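4. Picking and handing over small packaged goods

4.1 Why packages

Most of the work on household robots reports results on rigid objects: mugs, blocks, cans, bottles. These are convenient because they keep their shape when held, and because a grasp that works once will usually work again. The things people ask a machine to put away are often different. In the intake interviews at Ernton, the unpacking of groceries was named as a wanted chore more often than any other except floor cleaning, and a large share of what comes out of a grocery bag is soft, shiny, or both.

We therefore built the third task group of the Trater study on small packaged goods. The group has 14 items. It covers foil pouches, paper sacks, shrink-wrapped trays, and thin cardboard sleeves. The remaining task groups (textiles, dishes, and shelf restocking) are treated in Sections 5 through 7.

The question we put to each item was narrow. Can a policy trained only on demonstrations from hand-held grippers pick the item off a flat table, move it to a marked area, and release it there without damage to the seal? We did not ask for speed. A trial was stopped at 33 seconds, a limit that was chosen before the first trial and kept the same for every item.

4.2 Collection of demonstrations

Demonstrations were collected at two sites. The Ospina site is a converted shop floor with work tables at standing height. The Tornumska site is a furnished apartment, and its tables are lower and more cluttered. Collection at Ospina began in January and was led by Dahlgren; Steinarsdóttir ran the Tornumska sessions. Operators were given the item, the target area, and no other instructions. Earlier pilot work with scripted motions had given us very uniform data and policies that failed as soon as an item was rotated.

In total, 1,000 demonstrations were kept for this task group after filtering. A demonstration was removed if the tracking was lost for more than a short interval, if the item left the table, or if the operator touched the item with a free hand. Demonstrations where the first grasp failed and a second one succeeded were kept. We come back to this choice in 4.4.

Operators differ a great deal in how they approach a flat pouch. Some come straight down and close across the short side. Others lower one finger to the table first and slide the other in toward it, so that the film bunches up between them. A few people pinched the crimp at one end and dragged the pouch until it lifted. All of these work for a person. They do not all work for a policy that has to choose among them from a single wrist view, and the mixture of styles is one of the main sources of hesitation we saw in the trials.

A typical starting position for the foil items is given in Figure 7. The fingers are wide open and the pouch lies beyond them on the table, so the approach has to cover some distance before the fingers can close.

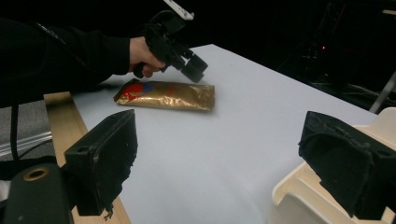
Robots in Everyday Work 383

Figure 7. Wrist view from the hand-held gripper, foil pouch item. The pouch lies flat with its long side across the view. A second hand-held gripper is held just over the table behind it.

Foil is hard for the vision side of the system as well as for the fingers. The creases throw back bright streaks that change with every small motion of the camera, and the printed part of a wrapper may be the only area that looks the same from one moment to the next. In an early version of the policy, the predicted grasp point moved from crease to crease during the approach. Training with varied lighting reduced this but did not remove it. Cropping the view closer to the fingers made it worse, as the item was then out of view at the start of the motion.

4.3 Trials

Trials were run with a fixed arm carrying fingers of the same shape as those used in collection. Each item was placed by a person who did not know which version of the policy was loaded. Placement followed a printed grid, with the item turned by hand to one of several headings. The table was wiped between items but otherwise left alone, and the blinds at Ospina were left as they were.

An attempt was scored in three stages: contact, lift, and release in the target area. A fourth score recorded the state of the seal. Ketilsson and Þorgeirsson scored all trials separately from the recordings. Where they disagreed, the trial was looked at again by both. Nearly all of the disagreements concerned the lift stage, and in particular whether a pouch that had one end off the table should be counted as lifted. We settled on no - the whole item had to be clear of the surface.

4.4 Results

The cardboard sleeves gave little trouble. They have edges the fingers can find and they do not change shape much when squeezed. Paper sacks were lifted reliably when they were full and poorly when they were half empty, mostly because the contents slid to one end and the sack rotated out of the grasp.

Foil pouches were the weakest category. Contact was made in most trials, but contact did not often turn into a lift. The usual failure was that the fingers closed slightly too high, slid over the top of the pouch, and met above it. The policy then continued toward the target area as if it were holding something. This is a simple mistake, and a person would notice it at once. The policy had no touch sensing and had learned from demonstrations in which closing the fingers was almost always followed by a successful carry.

Keeping the failed-then-successful demonstrations helped with this. When they were left out of the training set, the policy did not retry at all. With them in, it sometimes opened the fingers, backed off, and made a second attempt lower down. The second attempt was better than the first for pouches and no different for the other items.

Damage was rare. The seals that opened belonged to shrink-wrapped trays, and in each case a finger had caught the loose film at a corner. No foil pouch was opened, although several were dented.

4.5 Is the chore done?

A reader who wants a machine to unpack the groceries should take these results with care. The task we tested is one small part of the chore. The item is alone on a clear table, it has already been taken out of the bag, and there is plenty of room to work. Even so, the policy was dependable only for the stiffer half of the item list. A person standing by to correct the pouches would have been faster doing the whole job alone.

On a shop floor the picture is somewhat better. Items arrive in known orientations, a tray or a fence can be used to hold a pouch in place, and a missed pick can be sent around again. Þrastardóttir repeated a subset of the trials at Ospina with a low fence behind the item, and the sliding failures became much less common. The fence gave the fingers something to push against. We see no easy way of bringing the same help into a kitchen, other than by using the wall or the side of a cabinet, and our demonstrations contain almost no examples of that.

Two changes seem worth trying before more data is collected. One is a simple check on finger gap after closing, to catch empty grasps before the carry begins. The other is to ask operators to agree on one style for flat items - the slide from one side looks like the best candidate. The first of these has since been added to the Trater software and is used in the textile trials reported in Section 5.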